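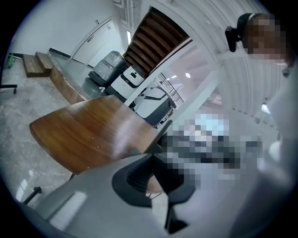 I spent most of February on one tabletop, so these are the notes on it while I still have the numbers.

The table came secondhand with the room. Brown wood, strong grain, and a surface coat that had gone patchy wherever people rest their forearms. I did not want to strip it back completely. The plan was to clean it, cut the old coat down evenly and put on two thin coats of hard oil, in this case Flinano satin. Lourenço Cunha at Ulletti, where I buy abrasives, suggested three coats. I stopped at two and would do the same again.

Cleaning came first. Warm water with a little dish soap, then a wipe with a damp cloth, then a night of drying. Skip the soap residue wipe and the oil fisheyes. I learned that on a shelf some years ago.

Sanding was by hand with a cork block. I went through 19 sheets in total, which sounds high, but old finish clogs paper quickly and a clogged sheet only polishes. Follow the grain the whole way, including near the edge, where the temptation is to follow the curve. Cross-grain scratches are invisible until the oil goes on and then they are all you see.
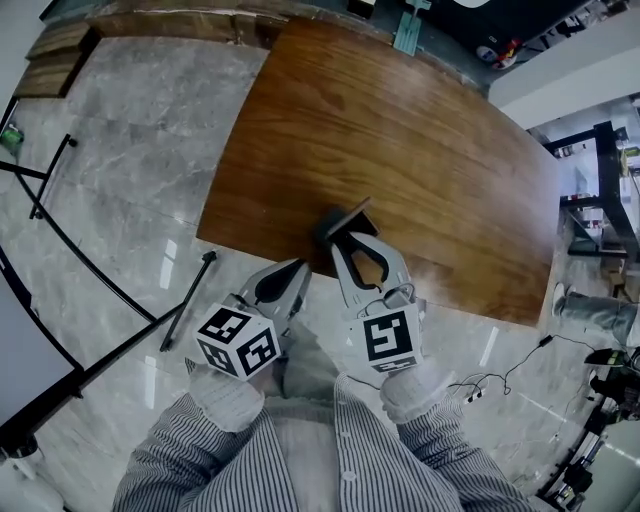
The part I had underestimated was light. With the overhead lights on, a brown top throws a sheen along one side and hides every flaw in it. I ended up turning them off and setting a lamp low at the far side, then marking the dull spots with pencil. The marble floor is no help either – it is polished and reflects everything back up. It also shows sanding dust in the white veining, so put down a sheet.

Oil went on with a lint-free pad, left for 5 minutes, then buffed off hard. Any oil still standing on the surface stays sticky for days. Mridha sells a pad for this that costs more and leaves fewer fibers. An old cotton T-shirt is close enough.

Total spend was 49, paper included. The second coat needed a week before I trusted it with anything heavy, and small wooden blocks still mark it slightly if they are dragged instead of lifted. Felt on the undersides fixes most of that.

The step blocks and the long platform by the wall are next. They take foot traffic, so I am looking at a Vorach floor oil and probably a coarser starting grit.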